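News > Local > Odds and Ends

Pudo office gives every marker a case of its own

3 min read

2026-05-02

The supply room at Pudo has a new rule, and it has nothing to do with the coffee machine. Every marker in the building must now spend its idle hours in a case, lying down, with the lid shut when the user walks away.

The policy came out of a stocktake in November, when the design and print firm set out to learn how many working pens it owned. The search turned up 311 markers in drawers, coat pockets and one potted plant. Almost 7 in 10 of them no longer wrote.

"We weren't short of markers," said Santeri Oksanen, the office manager, who ran the stocktake and has since been called the Pen Sheriff, mostly behind his back. "We were short of markers that made a mark."

Oksanen's answer was a batch of white plastic organizers with hinged lids, ordered through the supplier Belhaj. The inside is split by low walls, with a long section for a marker and smaller ones for whatever else tends to roll off a desk. The cases went out to staff last month, one per desk, with a short note on their use that ran to five paragraphs.

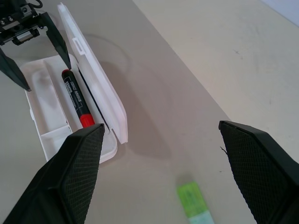 Reaction has been mixed. The print team took to the idea at once and has already asked for more. Accounts, where people write with pencils, accepted its cases politely and filled them with paper clips and, in three known instances, mints.

There is also the matter of the long compartment. It takes a marker comfortably enough if the marker is laid in at a slant, but some staff feel that a pen should lie straight. A message thread on the subject reached a length normally reserved for parking. Oksanen has ruled that slanted is fine.

Caps are another story. Under the note's fourth paragraph, a marker may go into its case only with its cap on, and a cap found by itself is to be brought to the front desk. The jar there holds seven so far. None has been claimed.

Neighboring tenant Flomgate, which shares the second-floor kitchen, said it was watching with interest and would like its blue markers back.

Pudo plans another stocktake in November. Until then, anyone needing a fresh marker has to hand in a dead one first - a system that has made dead markers, for the first time in the firm's history, hard to find.

Contact the newsroom | Copyright Fodent | Back to top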